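Does a Pear Really Ripen in a Bowl?

People say all sorts of things about fruit. One of them is that pears ripen "from the inside out." Another is that you can make a hard pear soft overnight by putting it in the right bowl. Are these true? Let's be fussy and check.

Start with the inside-out one. It sounds made up, but it is mostly right. Many kinds of pears are picked while they are still hard. If they stay on the tree until they are soft, the middle can turn brown and mushy while the outside still looks fine. So growers pick them early, and the pears finish the job later, on a shelf or in your kitchen.

How do they do that with no tree? A pear is full of starch, which doesn't taste like much. As the pear ripens, the starch turns into sugar. At the same time, the stuff that holds the pear's tiny cells together gets weaker, and the crunch goes away.

Now for color. A yellow banana is telling you something. A green pear might not be. Some kinds turn yellow when they are ready, but others stay green the whole time. Anyone who says "green means not ripe" hasn't met enough pears.

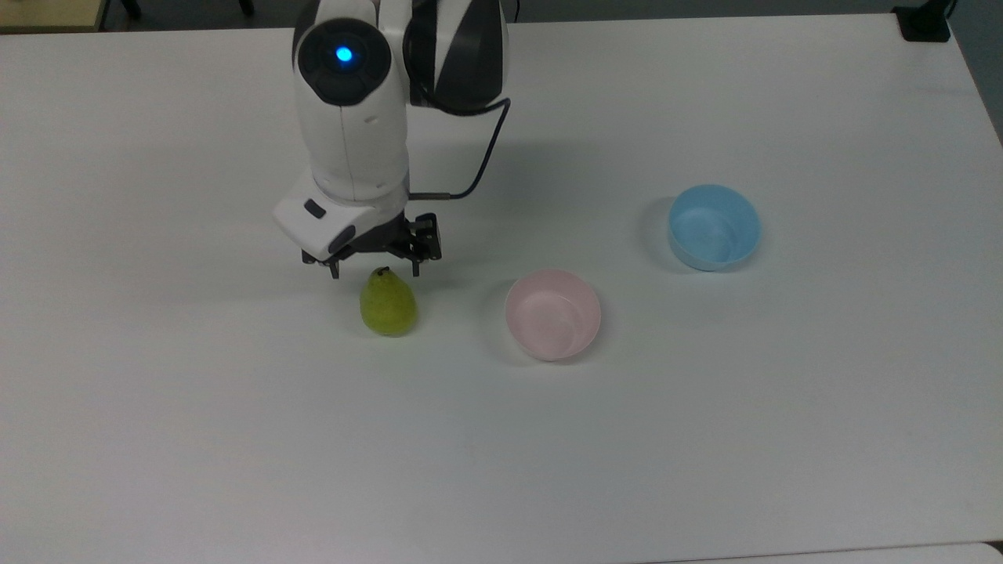
One green pear and two bowls, one pink and one light blue. Can you tell if the pear is ripe just by looking?

A better test is to press very gently near the stem. If it gives a little, try it. If it feels like a baseball, wait. (Don't squeeze every pear in the store. Other people have to eat those.)

What about the bowl? I have heard that a pink bowl works faster than a blue one, and I would like to see the proof. Pears don't have eyes. What matters much more is how warm the pear is and what is in the air around it. Ripening pears give off a gas called ethylene, and that gas tells fruit to hurry up. Bananas and apples give it off too. Shut a hard pear in a paper bag with a banana and the gas stays close, so the pear usually softens sooner. Overnight, though? I doubt it. Give it a few days.

You don't have to believe me. Get 4 hard pears of the same kind. Put one in a bowl on the counter, one in a different colored bowl right beside it, one in a paper bag with a banana, and one in the fridge. Press each one near the stem once a day and write down what you feel. My guess is that the fridge pear will come in last – cold slows everything down.

If your two bowl pears don't match, don't blame the bowls yet. One pear may have been riper at the start. Try it again with new pears and see if the same bowl wins.

Written by Iqra Mengal
May 24, 2022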